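Notebook, December, 7:40 a.m.

Coffee first, then the Kourkoulas complaint. For anyone joining halfway: Kourkoulas is the short cartoon we cut for the Brultumham kids' slot, and episode 26 has a village priest who loses a fishing contest to a talking goat. It ran with no trouble at all, and then someone clipped 70 seconds of it, took off the setup, and now it's everywhere with a caption saying we make fun of clergy.

Danai Ververidis sent me the inbox count last night. 400 messages! I read a good chunk of them before bed (bad idea) and most people have seen only the clip. A few watched the whole episode and still didn't like it, and those are the ones I want to answer properly. One woman wrote that her son asked why the priest was the stupid one. Fair question. In the full cut the priest lets the goat win so the goat will stop sulking, but we put that in one quick line over the music, and I had to turn my own speakers up to catch it.

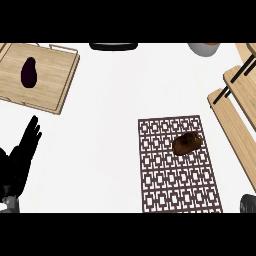 Sound check on 26, 11:15

Pulled the session files and soloed the priest. The line is there, clean, just buried. I brought the music down under him and it reads fine now, even on the laptop. Saved as a new mix in the Kuvetti folder, old one left alone. Kosmas Lazaridis please don't tidy that folder yet, I know you're itching to.

Kosmas thinks we should reupload and say nothing. I'd like a short note with it, two or three sentences, saying the line was hard to hear and we fixed it. Danai is with me, I think, though she wants Protness to look at the wording first because they hold the broadcast side.

Also went through 27 while I was in there. Same priest, market day, gets his hat stolen. Funny on the page, but coming straight after all this it'll look like we're doubling down. Could swap it with the lighthouse one if the color is finished? Need to ask.

To do: send the new mix to Danai, draft the note, write back to the woman with the son before anything else goes out. Goat's laugh is still too loud in the end credits.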